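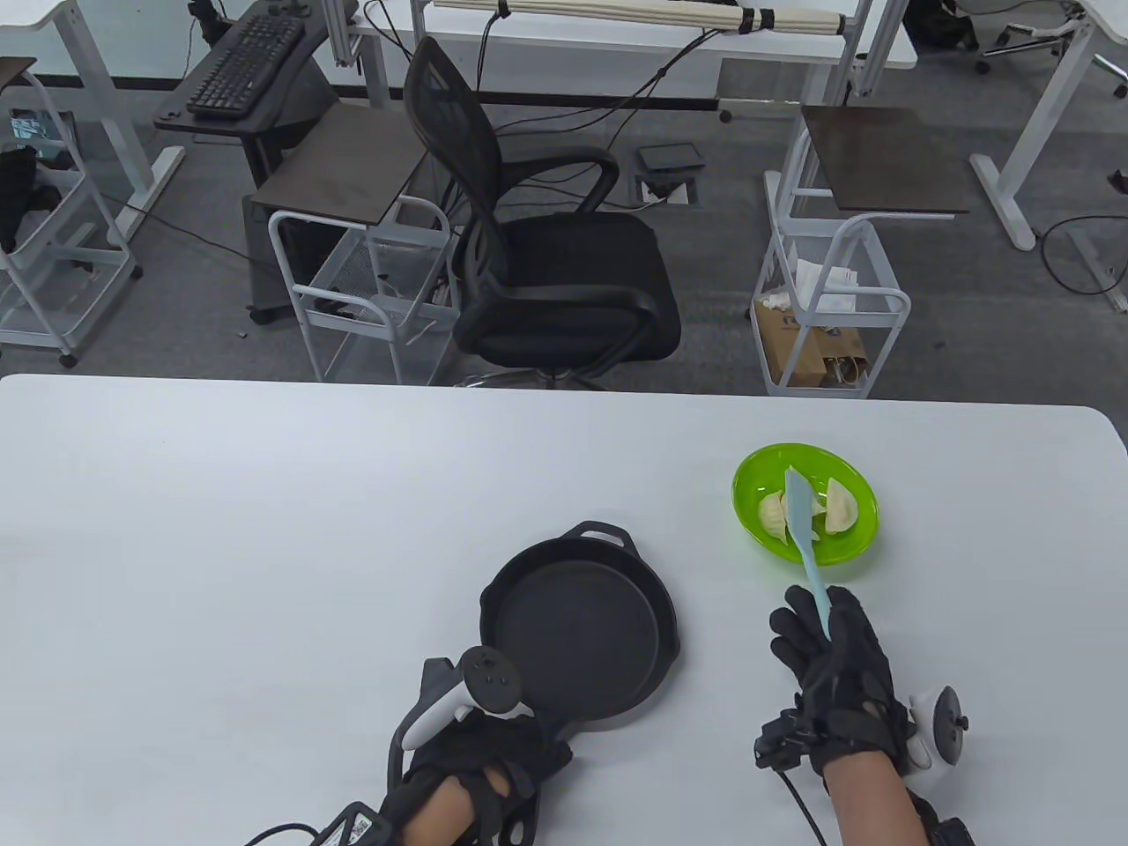

The vocal was recorded at 48 kHz in the back room of the flat on Đồng Street, with a duvet hung over the door and the fridge switched off at the wall. Giang Kiều set the preamp gain so that the loudest word in the chorus peaked at minus 11. Lâm Khương stood a hand's width from the microphone and was told not to move his feet.

"They're my feet," he said.

"They're on the floorboards. The floorboards are on the track."

He took his shoes off. Take one had a swallowed consonant in the second bar. Take two was clean and had nothing in it. On take three he came in early, before the snare, and stayed ahead of it for the whole verse. Giang watched the meter and let it run.

The song was called "Stistar". It was the last of the set promised to Zulletti, a label with one office and two desks, both in Skirnberg. The contract paid 900 on delivery and nothing for lateness. Hậu Đào had written the beat in February and gone abroad, leaving a folder of stems with the tempo missing from every file name. Giang had worked it out by lining up the hi-hat against a click and nudging the value until the two stopped drifting apart.

She played take three back through the small speaker, then through the headphones.

"You're ahead of the beat," she said.

"I know."

"I can shift it. It would take a minute."

Lâm sat on the amplifier and put one shoe back on. "Hậu played it like that when he showed me. On the table, with his knuckles. He was always ahead."

Giang zoomed in until the waveform filled the screen. The gap between the voice and the snare was the same at the start of every line, to within a few samples. A mistake would have wandered. She saved the session under a new name, made a copy on the second drive, and muted the click.

At twenty past four in the morning she exported the mix and sent it to Ngọc Doãn at the label, with the tempo and key in the body of the message. The reply came before the kettle had boiled.

"Vocal is early. Intended?"

She typed a paragraph about the waveform and deleted it. Lâm had fallen asleep against the duvet, still wearing the one shoe.

"Yes," she wrote, and switched the fridge back on.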